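What the second arm cost

Posted 2024-01-29

Lieven Wuyts keeps the purchase list for the two-arm bench at Hirirmont in a spreadsheet with more red cells than green ones. I had asked him for the price of the robot. He gave me a number, then told me to ignore it.

"That's the arms," he said. "The arms are what the salesman talks about. Ask me what we paid for cable."

Hirirmont wants the bench for light desk work: picking things up, sorting them, putting them back. The plan was drawn up by Kanelero, the outside firm that also sold the arms, and it left 500 dollars for everything that was neither arm nor computer. Wuyts had spent 700 by December. Fabric for the walls, clamps, brackets, a mat for the table, and then the small stuff, the cups and markers and trays.

I said 200 dollars over didn't sound like a scandal.

"It isn't. But they were wrong on the easy part," he said. "So why would I believe them on the hard part?"

The hard part is a second bench. Kanelero has quoted for one, at a discount if the order goes in this quarter. Wuyts won't sign. He wants to see what the first one does with a plain table of objects over a long stretch, and he wants somebody outside the sales chain to write it down.

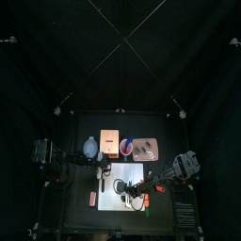

That somebody is Jihad Bataineh, who handles equipment planning and has no fondness for discounts. She has asked for 100 runs with the same objects before any talk of expansion, and another 100 with the objects moved. Kanelero's offer promises "up to" 2000 picks between service visits. She read the two words back to me twice.

"Up to," she said. "My car goes up to a speed I've never seen either."

Would one arm have done? Wuyts thinks it might have, for half the tasks. Bataineh is harder on it. She says the request for two arms was written before anyone had listed the tasks, and she has the emails to show it. A rival bid from Dramasico, single arm, was dropped after one meeting.

Neither of them wants the thing gone. Bataineh would put next year's money into spare grippers and someone's hours - mostly the hours, which appear nowhere in the Kanelero plan. Wuyts has added a row for them to his spreadsheet. The cell is still red.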